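The Peltow Facility

The loan had been classified as standard for 11 quarters. Simin Ranjbar read the file twice and found no quarter in which the borrower had paid interest from its own receipts.

The borrower was Skotus, a shipping agent. The lender was Bostier, where she had worked in credit review since September. The facility was a revolving line of 900 million, secured by a warehouse at Peltow and renewed each year under the same signature, that of Houshang Jafarzadeh.

She laid the statements out by date. On the last working day of each quarter, a deposit arrived in the Skotus account. Interest was debited the same afternoon. Two days later a new drawing was approved, equal to the deposit plus a fee. The deposits came from a company with no employees and one account, also at Bostier.

"It performs," Jafarzadeh said when she brought it to him. He did not sit down. "Interest is received when due. The definition is met."

"The interest is funded by the principal."

"The definition does not ask about funding."

She went back and checked. The internal manual did not ask. The central bank's circular did, in a footnote to section four — any payment financed directly or indirectly by the lender was to be disregarded. She copied the footnote into her memo and gave its number.

If the line was reclassified as bad, the provision would be 100 percent of the unsecured part. The valuation of the warehouse was nine years old. She ordered a new one from Alcides Leite, who had no other business with the bank. His report came back in eight days. The building had been sold before the second renewal, and the charge over it had never been registered.

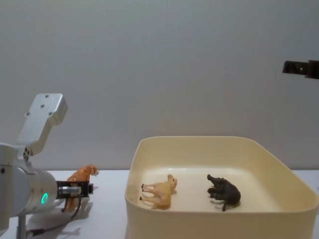 The unsecured part was therefore the whole of it. She changed one cell in the worksheet and the capital ratio fell below the minimum. She changed it back, saved a copy under another name, and changed it again.

Behrouz Mahmoudi, who ran the branch ledger, stopped at her desk at ten past six with his coat on.

"Elaheh Ahmadpour wrote that memo before you," he said. "Same footnote."

"It isn't in the file."

"No."

"Did she keep a copy?"

He looked at the worksheet for a while — long enough to have read the bottom line — and wrote a telephone number on the back of a deposit slip.

She attached the valuation, the account statements and the circular. In the field marked Prior Reviews she entered Ahmadpour's name and left the date blank. Then she dialed the number.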